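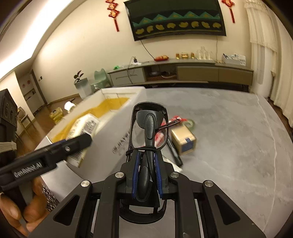
Handout 4: Looking after the hand-held grippers

Check the screws on the top face before each session. Snug is enough; the Nisulard bench has a jar of heads sheared off by keen people.

Wipe the ridges of the blue pads every 20 grips. Skin grease builds up there and glasses start to slide.

Close on folded temple arms, never on a lens. Hold for 15 seconds. If the glasses droop, swap both pads, and log it before lunch, while you still remember which gripper it was.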